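About Stakatance
Open-frame shoe racks and entryway shelving, designed and assembled in Pornham

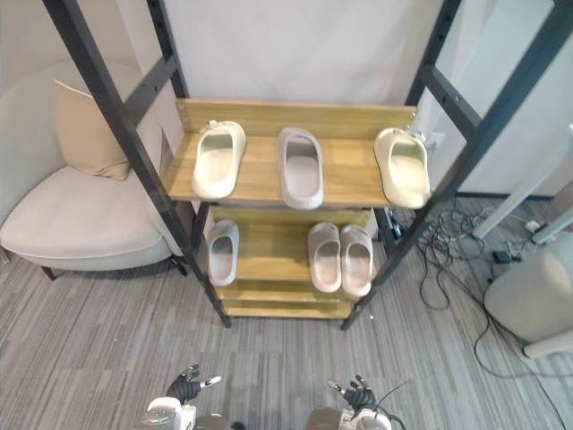 Shoe rack in black metal and light oak tone, with slides on the upper two shelves.

Stakatance makes shoe racks, and a small number of related pieces for hallways and entry areas. The company was started by Kadir Başaran, who had spent his earlier working life drawing shop fittings and wanted to build a domestic rack to the same tolerances. The first racks were cut and drilled in a rented unit behind the Pornham freight yard. We still work from Pornham, in a larger building on the same road.

What we make

All our racks use the same construction. Upright metal posts carry the load, crossbars tie the posts together, and wooden shelves sit between them. The posts are drilled at even intervals, so a shelf can be set at any height the holes allow and moved later with a hex key. Shelf spacing is left to the customer. A household that owns mostly slides and flat shoes can set the shelves close together; ankle boots need more clearance, and tall boots usually go on the lowest shelf with the one above it moved up or taken out.

There are two product lines.

Yazıcı is the home line. It is an open rack with no side panels and no doors. Air moves freely around the shoes, and the floor underneath can be swept without moving anything. The top shelf has a raised backboard to stop shoes being pushed off the rear edge. Metal parts are powder coated in dark charcoal. Shelves come in a light oak tone or a walnut tone.

Colter is the contract line, sold to clinics, yoga studios, guest houses and schools where shoes come off at the door. It uses a heavier post and a thicker shelf, and it is fixed to the wall as standard. Colter racks can be joined side by side with a shared post.

Materials and finish

Posts and crossbars are mild steel. After drilling, every hole is deburred on both faces before the part goes to coating. A burr left under powder coat will lift the finish within a season of use, and the repair costs more than the part.

Shelves are sanded, sealed on all faces and edges, and left to cure flat. The seal coat resists tracked-in water and road salt, but standing water should be wiped up the same day. We do not recommend rubber mats on the shelves, as some rubber compounds will mark a sealed surface permanently.

Testing

One shelf from each production batch is loaded to 100 pounds at the center and left overnight. Deflection is measured before the weight is added and again in the morning. If the shelf has not returned to within tolerance, the batch is held and the cause is found. The post and crossbar joints are tested separately, on a rig that rocks an empty rack from side to side for 4000 cycles.

These are shop tests, done to our own procedure. They tell us whether one batch behaves like the batch before it. For the Colter line, a written load statement is supplied with each order.

Placement

A rack works best within one or two steps of the door or of the seat where shoes are put on. Leave enough room in front for a person to bend down – this is the dimension people most often forget when measuring a hallway. Next to an armchair or bench, keep a hand's width between the post and the upholstery so that fabric does not rub on the metal.

The shoes worn every day should go on the top shelf. Pairs stored with their toes facing out are easier to tell apart, and heels then sit against the backboard. Wide, thick-soled slides take more shelf length than their shoe size suggests, so measure the sole.

Yazıcı racks ship with a wall strap. Please use it, particularly on carpet or where there are children in the house.

Orders, parts and returns

We build about 200 racks a month. Yazıcı orders are normally packed from stock. Colter orders are cut to the drawing and take longer, and the workshop closes for two weeks in August for machine maintenance.

Every part we have sold remains available as a spare, including posts in the earlier hole spacing. To order one, quote the part number stamped on the lower end of the post. If the stamp cannot be read, send us the distance between the centers of two neighboring holes and the length of the shelf, and we will identify the model from those.

Visits to the workshop are by arrangement. Sample shelves in both wood tones and a short length of coated post can be sent by mail.

Stakatance
Unit 1349, Freight Road, Pornham
Counter open 8:30 a.m. to 4 p.m.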